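Notebook, star tracker bench, January
Kept by Jianhua Jiang. Clullen unit, second build.

9:20
Picked up where the last entry stopped. The baffle is back on and the unit is bolted to the tip-tilt plate. Star simulator warmed up for an hour before I took any frames. Dark frames first, lens cap on, then the standard field.

Dark level came out at 26 counts with the cooler on. The first build sat a little lower at the same setting, but that one had the old readout board, so I am not going to chase it today. Logged it and went on.

Centroid run on the standard field: 931 frames saved, 802 gave a full match against the catalog. The rest were rejected by the matching code, nearly all of them in one block toward the end of the run. Before that block the match was clean. I looked at the raw frames in the block and the stars are there, but they are smeared in one direction, always the same one.

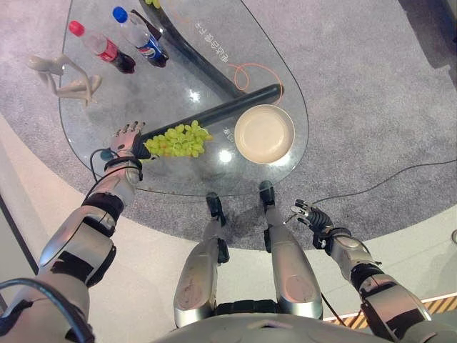

Smear is along the long axis of the plate. First guess was the simulator drifting, so I swapped the power supply for the spare Kenis one and ran again with a shorter exposure. Same smear, a bit smaller, starting at nearly the same point in the run. So the supply is cleared and it stays on the spare for now. Please don't swap it back without writing it down here.

Second guess is the plate itself. The slow axis was regreased in the fall and has felt stiff in the morning ever since. Xiaoqing Lü thinks the motor driver is hunting when it holds position and that the grease has nothing to do with it. We can test both. Hold the axis with the mechanical lock, driver off, and repeat the run.

11:45
Locked run done. No smear in the part I have looked at so far. That points at the driver, or at least at the axis when it is powered. Xiaoqing gets that one.

Still need to:

1. Repeat the locked run with the long exposure, same field, same gain.

2. Pull the driver settings and compare them with the sheet in the Ginden folder. The hold current was changed at some point and I can't find who did it or when.

3. Redo the dark frames at the end of the day with the room lights off. Tape over the gap at the connector panel first.

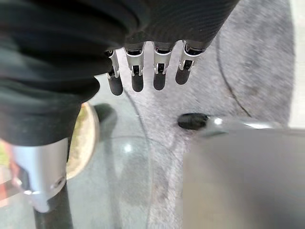 4. Ask Long for the lens drawing again. The copy we have is missing the second page, and the spacer thickness is on that page.

5. Move the raw frames off the bench computer. The disk is close to full and the logger quits without a message when it runs out of room.

15:10
Item 1 finished, clean from start to end. Item 2: hold current is set higher than the sheet says. Xiaoqing put it back to the sheet value and saved the old settings under today's run name. Powered run with the new value is going now, 5 fields in a row. Leave the door shut until it stops.

Items 3 to 5 carry over.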